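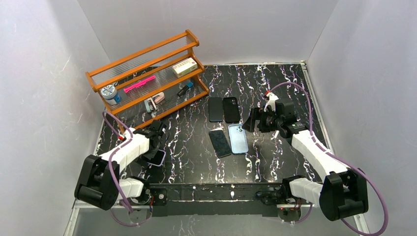
Spares are the part of a land vehicle program that gets the last twenty pages of the contract and the first twenty years of the complaints. Start there, and wait for the people at the back to sit down. Introduce self briefly (they have the program in their hands, they can read). Say that I've spent most of my working life in sustainment, which at a defence industry dinner is where the conversation goes to refill its glass. Then point at the shelf on the slide: three tiers, clear panels set into the rails, so you can see what's resting on each tier without getting up. Small cream box on the top one, over towards the right. I would like a fleet's parts holding to be that easy to look at. Most of the ones I've been shown could only be seen through a spreadsheet, and the spreadsheet had opinions. Pause. If they laugh, move on quickly before they stop.

SLIDE 2. What we buy and what we think we bought

Everybody in the room has been to a vehicle unveiling. Curtain, smoke, a bit of music that sounds like a truck ad. Nobody unveils a seal kit.

Make the point about availability. The customer signs for vehicles. What the unit needs on a given morning is vehicles that start, steer, talk to each other and have a door that shuts. Those are separate purchases, and some of them happen years later at somebody else's price.

Use the Grivau case. Protected mobility vehicle, sensible design, good hull, crews liked it. Two years into service, seven vehicles were parked behind the workshop waiting on the same hydraulic fitting. Fitting is the size of a thumb. Don't name the customer. Somebody will ask me to name the customer. Don't name the customer.

Go slowly on why it happened: the fitting was on the recommended spares list, the list was trimmed to bring the bid down, and the line that got cut was cheap, so it saved almost nothing. Şengül Toprak was on the support side then and has said I can use her phrase for it, "economising on shoelaces". Credit her. She's in the third row and will know if I don't.

SLIDE 3. The list

Recommended spares lists are written by engineers who know how the thing ought to fail. Vehicles haven't read them.

Corrugated roads. Fine dust. Long hauls on a trailer, then a hard week, then months in a shed with the batteries going flat. Storage breaks as much as driving does, and hardly anyone models storage. Rubber perishes and fuel goes off. Mice are a recognised threat to wiring looms and do not appear in any threat assessment I've been cleared to read.

Ask for a show of hands: who has seen a loom eaten? (At the rehearsal it was nearly everybody, and Khôi Thái put up both.)

Suggestion for the audience: reissue the list at the end of the first full training year, using what the workshops have really drawn. Put that in the contract at the start, priced, while everyone is still being nice to each other.

SLIDE 4. Obsolescence, or the nine-year display

Driver's display on the Gatano upgrade. Designed around a commercial panel. Panel maker went on to other things, as they are entitled to. Vehicle planned to serve for decades; display was supportable for nine years from selection, and a good chunk of that had gone by before the first one rolled off the line.

Options at that point are the usual ones. Buy a last lot and store it (see mice). Redesign, requalify, and discover that the bracket has to change too. Or cannibalise, which every fleet swears it doesn't do.

Be fair to the primes here. Aitana Paredes at Betberg made the argument to me that customers ask for current electronics and a thirty-year life in the same sentence and then look hurt. She's right. I've written that sentence.

Don't get drawn on open architecture. There's a panel on it after lunch and they need the material.

SLIDE 5. Technical data

Short one. If you don't hold the drawings, you don't hold much. You can own the vehicle outright and still need permission to make a washer for it.

Say that IP is worth money and suppliers shouldn't be asked to give it away. Say also that asking for the repair data at contract award is a negotiation, and asking once the fleet is off the road is a donation. (Fongchan Wongsuwan thinks "donation" is rude. Keep it unless someone from Villalobos is sitting in the front.)

SLIDE 6. What I'd do with a small budget

Put a storeman in the design review. Give them the microphone early, they won't ask for it.

Fit out the forward workshop before buying the simulator.

Hold the boring items deep and argue about the expensive ones. Filters, seals, hoses, bolts with peculiar threads. If the auditors complain that the bolts are slow-moving stock, agree with them and keep the bolts.

Let units report faults in plain words. The current form has a code for everything except "makes a noise when turning left", which is how most real faults introduce themselves.

QUESTIONS

Likely: will 3D printing fix this? Partly, for brackets and covers. Certification takes longer than the print.

Likely: what about autonomous vehicles? They'll need seal kits.

Very likely: who was the customer? See slide 2.

Lunch is at the other end of the hall, past the vehicle displays. Remind them the afternoon starts with the architecture panel, and that I need the clicker back.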